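Call for participants: shared lunches and eating habits at work

Rornudmont is looking for people who work in shared offices and workshops to take part in a study of how they eat during the working day. We want to hear from people who bring food from home, people who buy it on the way in, and people who skip lunch and eat at four o'clock. You do not need to be interested in food or health.

What the study is about

Most research on workplace meals has been done in large canteens. Far less is known about small kitchens, where a handful of people share one sink and one microwave and have to fit round each other. We want to know when people eat, who they eat with, what they reheat and what puts them off using the kitchen at all. The findings will be used by Tratard, which fits out small business units and is paying for the work.

The study runs in two towns, Randov and El Sherbiny. There are 42 places in total. We would like a spread of ages and jobs, and we are short of people who work evening or night shifts, so please apply if that is you.
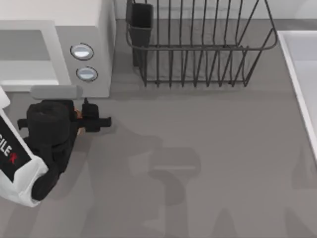 What you will be asked to do

1. Fill in a short form about your job, your hours and the kitchen you use.

2. Keep a food and time diary for 17 working days. You write down what you ate, when, where, and whether anyone was with you. Most entries take a couple of minutes. The diary is on paper, but you can ask for a version to fill in on your phone.

3. Come to one interview lasting an hour. It can be at our office, at your workplace or over the telephone. We record the sound only, and you can ask for the recording to be stopped at any time.

4. Join one group talk with other participants. This part is optional and does not change your payment.

You do not have to eat anything we give you, change what you eat or be weighed. We will not contact your employer unless you want the interview held at work, in which case we will need a room booked in your name or with your manager's agreement.

Who can take part

You need to be 18 or over and to work at least three days a week in a place with a shared kitchen. The kitchen can be as basic as a worktop and a microwave. You should expect to be in the same job for the length of the diary. Please do not apply if you work for Tratard or live with someone who does.

People on special diets are welcome. If you are being treated for an eating disorder, or have been recently, please speak to us before applying. Keeping a daily record of meals can be hard for some people and we would like to talk it through first.

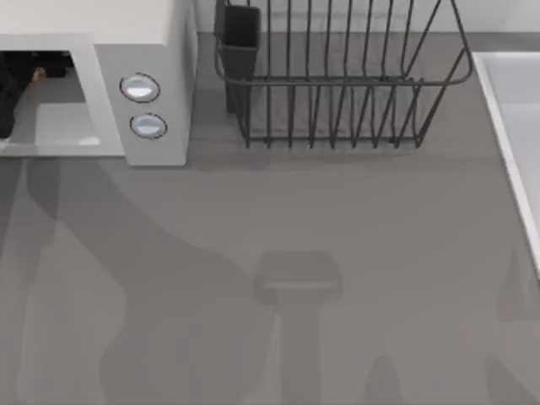 Noel Yap

I run the diary part of the study and will be your contact from start to finish. A few things people have asked me already. You can miss a day — just leave the page blank and carry on. Spelling does not matter. "Same as yesterday" is a fair entry as long as it is true. Biscuits count, and so does a cup of soup drunk at your desk. If you warm something up, put down the time you went to the kitchen and the time you sat down to eat, so that we can see how long people wait their turn.

If you go on holiday or fall ill part way through, tell me and we will move your dates. You can leave the study whenever you like without saying why. 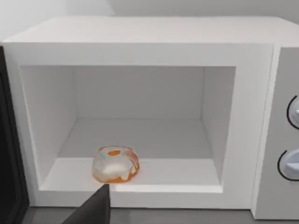 Microwave with the door open

Payment

You will be paid £281 for the diary and interview together. It is sent by bank transfer after the interview. If you leave early you will be paid for the diary days you have finished. Bus and train fares to our office are paid on top, so please keep your tickets.

Your information

Your name is kept apart from your diary and is not passed to Tratard. Quotes from interviews may be used in the final report with names and workplaces changed. Recordings are deleted when the report is finished in December, and paper diaries are shredded at the same time unless you ask for yours back.

How to apply

Ask for a form at the Rornudmont front desk, or write to Recep Tuncer at the same address and one will be posted to you. Please say which town you work in and what hours you usually do. Forms must reach us by 27/04/2019. Everyone who applies will get a reply within 10 working days of that date, including people we cannot offer a place. If all the places in your town are taken we will ask whether you want to go on a reserve list.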